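Safety Rules for Household Robot Arms in Simulation
Project report, Terlow group, second semester
Submitted 14/08/2022

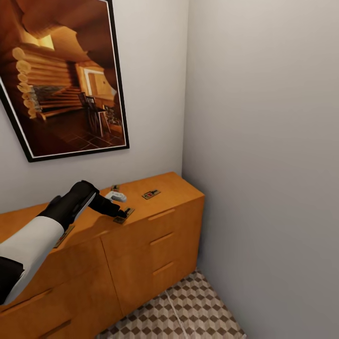 Figure 1. Simulated arm with the gripper above a mousetrap on the dresser top.

1. Why we chose this subject

In our course we learned the general rules for robots that work near people. Most of them speak about factories, with a fence and a trained operator. A home is different. The things on the furniture are small, they are not in fixed places, and some can snap, cut or break. Our group wanted to know which rules should be written down before an arm is allowed to touch such an object in a home, and whether a simulator is a good place to test the rules.

We called our rule set Lilar. It has 7 rules. The first version was written in April and we changed it two times after that.

2. The rules

Rule 1. Every object in the room must have a risk class before the run starts. An object without a class is treated as the highest class.

Rule 2. For the highest class, the arm must stop above the object and wait for a confirmation.

Rule 3. Speed is reduced when the fingers are near any surface.

Rule 4. The path of the wrist and the lower arm must be checked too. In our first version we checked only the finger tips. This was a mistake, because on a low piece of furniture the lower arm can pass over other objects while the gripper works at the middle.

Rule 5. The force of the fingers has a limit for each class.

Rule 6. A run is stopped when an object moves and the program did not plan this.

Rule 7. Every stop must be written in the log with its reason. The log may not be edited by hand.

3. How we tested

We used the Ivimo room set, which gives furnished rooms with different walls and floors. Mousetraps were our main object of the highest class. They are small and flat, and several of them can lie on the same dresser, so the program has to decide which one is the target and keep away from the others. We made 3,862 runs in total. In 1,233 of them the arm was stopped by one of the rules. We read the log of each stopped run, and in 1,038 cases we agreed that the stop was correct.

The other stops were mostly from Rule 6. The simulator sometimes lets an object slide a very small distance when the run begins, and our program understood this as a movement caused by the arm. We now wait a short time before the check is turned on.

4. What we would do differently

Rule 2 was hard to use. When the person must confirm too often, he or she begins to press the button without looking. We saw this in ourselves after one afternoon of testing. A better rule would ask for one confirmation per target, and ask again only if the target has changed.

We also think that Rule 5 needs real measurements. The traps in the simulator do not have a real spring, so our force limit is only a guess. Before any test with a real arm, the values must be measured on the bench in the Lazăr laboratory, with the trap fixed to a plate.

The text of all rules, with the changes between versions, is in Appendix A. The log format is in Appendix B.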